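Willey Home Skills Program
Household Management I
Unit 5 handout: Hanging storage on the countertop

Reading before class: the Drostanance booklet, section on small kitchens. Bring the booklet with you. The Brennan worksheet is handed out in the lab.

1. What this unit covers

Unit 4 dealt with drawers and crocks. This one deals with the freestanding hook stand: a base, an upright pole, and a set of hooks at the top. Stores sell the same basic shape as a utensil stand or a mug tree, and the names get mixed up. In these notes "stand" means any of them.

You will load a stand, unload it, and decide which things in a kitchen should hang from one. The second half of the lab goes to cleaning, which most people skip at home.

2. Parts of the stand

Base. Either flat or dished. A dished base catches drips from anything hung up damp, and it has to be emptied and wiped. A flat base is easier to wipe but lets water run onto the counter.

Pole. Usually a single tube or rod threaded into the base. Turn it by hand to check that it is tight. A loose pole leans, and it leans more once there is weight up top.

Hook ring. The hooks may be fixed or the whole ring may turn. On a turning ring, hold the ring still with one hand while you hang something with the other.

Knob. Some knobs screw down onto the ring and hold it in place. If the ring rattles, try the knob first.

3. What to hang

A thing is suitable if it has a loop, a hole or a closed handle that passes over the hook without being forced. Whisks, ladles, small strainers and turners with a hole in the handle are the usual ones. Mugs can hang if the hooks are thick enough and there is space between them.

Do not hang:
- knives or anything with an exposed edge
- anything with a cracked or loose handle
- heavy cast pieces
- items you use less than once a week (put these in the drawer)

Wooden handles need their own mention. Wood that hangs wet for a long time roughens and can split near the end. Dry the handle with a towel before it goes on the stand, even if the rest of the piece is left to air dry. Do not soak wooden handles in the sink.

4. Placing the stand

Keep it away from the edge of the counter and away from the stove. There should be clear counter on the side you reach from. If you are right-handed, a stand slightly to your right is comfortable, and you do not have to cross your body to get to the hooks.

Leave enough height above it. Under a wall cabinet, measure first: the Gustulska lab cabinets clear the tallest stand by 2 inches, and that is tight when you lift something off a top hook.

5. Approaching the hooks

Hold the piece by its handle. Bring it in from the open side and keep it clear of the pole until you know which hook you are going to use. Look at the hook before you lift. Most knocked-over stands are knocked by the handle striking the pole on the way up.
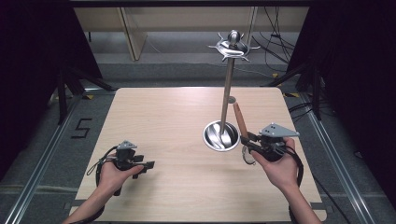
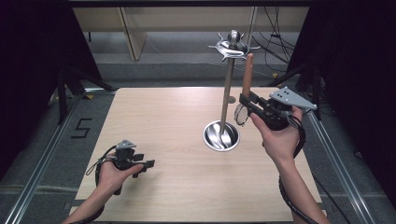
Metal stand and a wooden-handled piece held to the right of the pole.

Once the loop or hole is level with the tip of the hook, move it over the tip, then lower it until it rests in the curve. Let go only when you feel the hook take the weight. To take a piece off, lift first and then move outward. Pulling straight out drags the stand with it.

6. Balance

Hang the first piece anywhere. Hang the second one opposite. Continue in pairs, with heavier pieces across from each other. When unloading, go in pairs again – a stand with everything left on one side can tip when the last light piece comes off the other.

If the pieces touch when the ring is still, there are too many. Take one off.

7. Cleaning

Weekly: take everything off and wipe the hooks, pole and base with a cloth and dish soap. Rinse the cloth and wipe again. Dry polished metal right away or it spots.

Monthly: unscrew the pole if it comes apart, clean the thread with an old toothbrush, and put it back together dry. Grease collects under the hook ring, so feel underneath with a finger as well as looking.

Do not use steel wool on a polished base. The scratches stay.

8. Lab work

Work in pairs. One person loads and unloads the stand, the other fills in the Brennan worksheet, then trade. Use the same 5 pieces for both turns. Write down:
- which piece went on first, and where the next one went
- whether the base moved
- whether any handle touched the pole
- anything you would store somewhere else

Wipe down the stand and your table before you leave.

9. For next time

Read from page 46 in the Drostanance booklet (wall rails and magnetic strips). Look at what sits out on your own counter and list the items you used in the past week. The list is for discussion and is not graded. The February quiz covers Units 4 and 5, including the cleaning section.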